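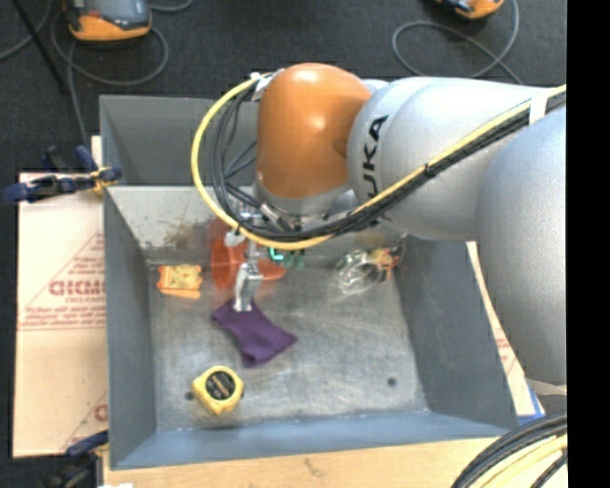

Wage survey notebook, Pindelmont garment workers – 24 Feb 2021

Second batch of interviews in from Zineb. 17 sheets, 4 of them missing the overtime page. Asked her to ring those people back before she leaves Lill, no point guessing.

Base pay: same as January for nearly everyone. Rent up though, and the ones in the Skukow dormitory now pay for water seperately. Need to take that out before we compare take-home, otherwise the dorm group looks better off than it is.

Recoded "helper" and "junior operator" as one grade. Yuzuki disagrees – says helpers at Tritis never get the attendance bonus. Fair point. Keep both columns for now, merge later if the bonus thing holds up.

Food question isn't working. "How many meals with meat or fish last week" – half answer for themselves, half for the household. Reword for batch three. Zineb suggests asking what was cooked yesterday and who ate it. Longer, but try it.

Payslips: 7 photographed, the rest from memory. Mark memory ones M in the margin. One woman remembers 57 hours overtime for the month, slip shows less. Don't correct it, log both.

To do
– callbacks (Zineb)
– exchange rate, pick one date and stick to it
– names off the scans before anythng goes on the shared drive
– ask Yuzuki for the old Tritis pay scale, she has it on paper somewhere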